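4. Programming of recurring music nights

4.1 Venues and data

The analysis covers six venues in the Lotavska district, all licensed for recorded music and all running at least one recurring night during the study period. A recurring night is defined as an event with a fixed name, a fixed position in the calendar (for example, the first Friday of the month) and the same host or resident DJ on more than half of its dates. One-off parties, private bookings and live concerts were left out. Where a venue changed the name of a night but kept the slot and the resident, the two names were treated as one series.

Set lists were taken from the playback software of each venue. Three of the venues kept complete logs. The others kept partial logs, and the gaps were filled from handwritten request sheets, which were transcribed by Ayana Derese and checked against the door times. Sheets with no date were discarded. The log collection started in November and closed on April 2, 2020, after which no venue in the sample was open to the public.

4.2 Coding of tracks

Each track was coded for decade of release, tempo, and position in the night. Position was expressed as a share of total running time so that short and long nights could be compared. Tempo was measured on the recording as stored and then corrected for any pitch change entered by the DJ. Remixes were assigned the decade of the remix, except when the vocal line was unchanged, in which case the decade of the original was used. This rule follows Seyoum's coding scheme for request-led nights, and it matters mainly for disco material, much of which circulates in later edits.

Requests were coded separately. A request was counted as met if the track was played before the end of the same night. Requests for a track already played were kept in the data but marked as repeats. The coders did not try to judge whether a request was serious. Disagreements between coders were settled by Kalkidan Seyoum, who had not taken part in the first round.

4.3 Selection on fixed-format nights

On fixed-format nights, the resident works from a prepared crate and departs from it only within limits set by the venue. The clearest case is Brimevum, where the early part of the night is reserved for older material and tempo rises in steps. At Holeck the resident has more freedom, but the closing block is the same from month to month. In both venues the order of tracks inside a block varies widely, while the order of the blocks hardly varies at all. Treating the night as a sequence of blocks therefore gives a better account of the logs than treating it as a sequence of tracks.

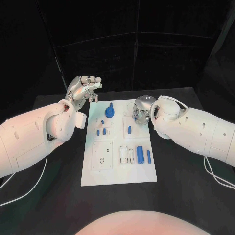 Figure 2. Two robot arms reaching toward a white task board on a black tabletop.

Block boundaries were located by a change-point procedure applied to tempo and decade together. The procedure was run with a minimum block length of 13 minutes, chosen after inspection of the complete logs. Shorter minimums split blocks at single novelty tracks, which residents described as fillers and did not regard as a change of direction. Longer minimums merged the opening and second blocks at Brimevum. Results for the remaining venues were stable under either change.

Residents were shown the boundaries for their own nights and asked to mark any they disagreed with. Most corrections concerned the start of the closing block, which residents placed earlier than the procedure did. One resident placed it at the point where the house lights were first raised, a cue that leaves no trace in the playback log. These corrections were recorded but not applied.

4.4 Requests and drink promotions

Two venues ran timed drink promotions on the same nights as the music series. At Beyene the promotion ended at a fixed hour, and requests dropped in the period directly before that hour – a pattern consistent with guests standing at the bar and away from the booth. Requests then rose again, with a larger share of repeats. No such drop was found at the other venue, where the promotion ran all night.

The share of met requests did not differ between promotion and non-promotion periods once block was taken into account. Requests that fitted the current block were usually played within it. Requests that fitted a later block were held over, and many of these were met after the person who made them could be expected to have left. Request sheets give no departure times, so the point cannot be tested here.

4.5 Limits of the set-list data

Playback logs record what was loaded and started. They do not record volume, talk-over, or how full the floor was. Door counts were available for part of the sample only and were kept by hand, with uneven care. They are used in Section 5 for ranking nights within a venue, and no comparison between venues is drawn from them. Nights that closed early were kept if the log covered at least two blocks.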